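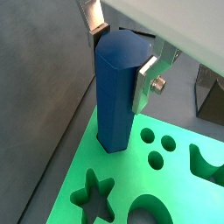 Shape sorters: worth the money or just clutter?

Posted in: Toys and Play

tallgrass_mo
My sister-in-law is pushing me to get a shape sorter for my son, who turns one in September. She swears hers made her kids "good at math." I'm doubtful. We had one growing up and all I remember is stepping on the pieces. Has anyone seen a kid get anything out of these, or is it one of those toys grown-ups buy because it looks educational?

brickyard_dad
Grown-ups buy it because it looks educational. Mine took the lid off on day 2, dumped the blocks in, and put the lid back on. Why wouldn't he? That's the faster way.

Mitra Golestani
I've run a toy library for a while now and I'd say it depends on the sorter more than the kid. The cheap ones have holes so sloppy that the square goes in the circle, and then what is the child learning? Look for a board where the holes fit the blocks fairly closely. And check the shapes. Circle, square, triangle is fine for a one-year-old. A star, an arch, a crescent and a five-sided block all on one board is a toy for later.

tallgrass_mo
The one she wants me to get is the Drimar. It has the star and the crescent. The box says 12 months and up.

Mitra Golestani
The box says a lot of things. I wouldn't expect a one-year-old to get a star in except by luck. It has to be turned just right or it sits on top.

quarterpast
We own the Drimar and I'm not impressed. The tall blocks are a pain. You get the end started in the hole, and if it's leaning even a little it jams, and then you have a screaming toddler. Short chunky blocks drop right in. I don't know who decided tall was better.

Eluned Prydderch
I'm going to disagree with quarterpast. Tall blocks are easier for small hands because there's something to hold on to while you line up the bottom. With the flat ones my daughter's fingers covered the very part she needed to see. With a tall one she grabs it near the top, sets it on the hole and twists until it goes. She's 3 now and still picks those first.

quarterpast
She's 3. The question was about a kid turning one.

Eluned Prydderch
Fair, but he won't stay one. I'd rather buy something he grows into than a thing he's done with by Christmas.

brickyard_dad
"Grows into" is how my garage got full.

hollis447
Has anybody tried the five-sided block with a kid? Ours (Idari, not Drimar) has one, and I swear it's the worst of the bunch. It looks close enough to round that my son just shoves it at the circle. When he does find the right hole, he's a hair off on the turn and quits. I do it for him and he claps, so I guess I'm the one learning shapes.

Mitra Golestani
Very common. Try covering the other holes with painter's tape and leaving that one open. Then it's only a question of turning it. Take the tape off one hole at a time over a few weeks.

brickyard_dad
Taping up a toy so it has one hole. You could also hand him a cup.

Mitra Golestani
You could! I tell people that all the time. A cup and some clothespins will keep a one-year-old busy. I'm not selling anything.

tallgrass_mo
OK but what about the math thing? Is there anything to it?

quarterpast
No. Or if there is, I'd want to see how they checked. Parents who buy sorters probably also sit down on the floor and talk about them — good luck pulling that apart.

Eluned Prydderch
I don't buy the math claim either. I do think she got more patient with things that don't fit the first time. Zippers, lids. Can't prove it was the sorter.

hollis447
Mine got less patient, for the record.

old_mill_rd
Coming in sideways to say don't get the Pritchard if you see it at a yard sale. The hole edges on ours were rough and I had to sand every one. Paint came off on two of the blocks as well.

tallgrass_mo
Good to know. I think I'll borrow one before I spend anything. Is a toy library a real thing in most places? I had no idea.

Mitra Golestani
Plenty of towns have one, sometimes inside the regular library. Call and ask. Ours in Olidlow lets you keep a toy for 3 weeks, and the sorters come back with a block missing more often than I'd like, so count them before you leave.

brickyard_dad
Check under the couch, Mitra. That's where they all are.

quarterpast
Borrowing is the right call. If he likes it, tell your sister-in-law she was right and skip the part about math.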